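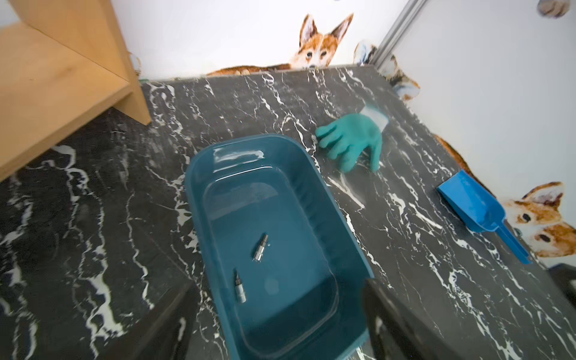 Two screwdriver bits in a teal plastic tray, on a black marble worktop.

Olludine Stone Sealer for Marble and Granite Worktops

Olludine is a water-based sealer for natural stone worktops, window sills and hearths. It soaks into the surface and slows down oil, wine, tea and coffee so that spills can be wiped up before they mark. It does not leave a film and it will not change the shine of polished stone.

Suitable for: marble, granite, limestone, slate, travertine.
Not suitable for: quartz composite, laminate, glazed tile, painted stone.

Black and other dark marbles
Dark stone shows every smear, so use less sealer than you think you need and buff it well. Leave it five minutes, not ten. If a haze appears, wipe the patch with a cloth dampened with fresh sealer and buff again straight away. White veins can be more open than the stone beside them and may need a second coat of their own.

How to apply
Clean the worktop with warm water and a drop of washing-up liquid, rinse, and leave it to dry overnight. Test a small area at the back first. Pour a little sealer on to a lint-free cloth and spread it thinly, one section at a time. Wipe off what has not soaked in. Wait 2 hours before a second coat. Keep the surface dry until the next day.

Sealer does not protect marble from acids. Lemon juice, vinegar and descaler will dull the polish on any marble, sealed or unsealed.

Sizes
200 ml bottle, enough for a small worktop or a hearth
1 litre bottle
5 litre can, trade customers only

How often?
Once a year near a sink or hob, less often elsewhere. Put a few drops of water on the stone. If they darken it within a few minutes, it is time to reseal.

Storage
Keep upright, above freezing and out of reach of children. Use within two years of opening. Do not pour leftovers back into the bottle.

Delivery and collection
Orders are packed at our Flultcombe shop. Collection is free from the trade counter; ask for Unnur Østergaard or Sille Thygesen. The 5 litre can goes by pallet carrier and cannot be sent to a parcel locker.

Also from Vostari: Olludine Daily Stone Soap, Olludine Poultice Powder, Hauksdóttir polishing pads.

Page updated September 2020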